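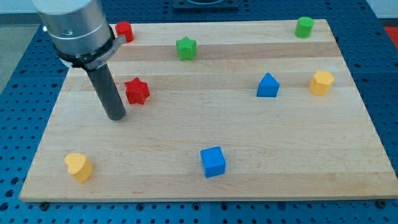

*Venach cell, tool over the board, near the red star*

Subject: Re: Re: tool sits crooked after collar swap

Heather, all,

Quick one, on my way out. Collar is back on and torqued. Still not happy with the angle on the tool - there's a lean to it and I don't remember whether it's always been like that. Lachlan, you set it up in October, do you have the old numbers anywhere? Not in the binder.

Done so far:

- wrist collar off, faces wiped, back on
- strap on the little bracket redone
- tool offset put back to 108 mm, somebody had typed 16 in the Z field (!!)
- speed capped at 500 untill we trust it

Not done:

- board position. Bolts in the blue table are fine but I haven't re-taught the corners. Please don't run the sort program before that, it'll go by the old ones
- cable check
- the Clamidon backup. Last one is file 426, load that if you get stuck

If you jog it down by hand go slow over the tall pieces. Star and heart first to check the offset, then the cube. Leave the blocks on the board when your done, saves me digging in the drawer.

Aba has the key for the controller cabinet. New collar screws coming from Hanitz, no date yet.

Fiona

On the earlier message, Heather Matheson wrote:

> Hi Fiona,
>
> Swapped the collar this morning with Davina. Arm homes fine, no faults, but the tool stops short over the board and it looks crooked to me. Could be the collar isn't seated, could be the offset. Didn't want to keep poking at it.
>
> Do we need to re-teach everything or just the corners?
>
> Heather

Just the corners. I'll do it at 7:30 unless one of you gets there first.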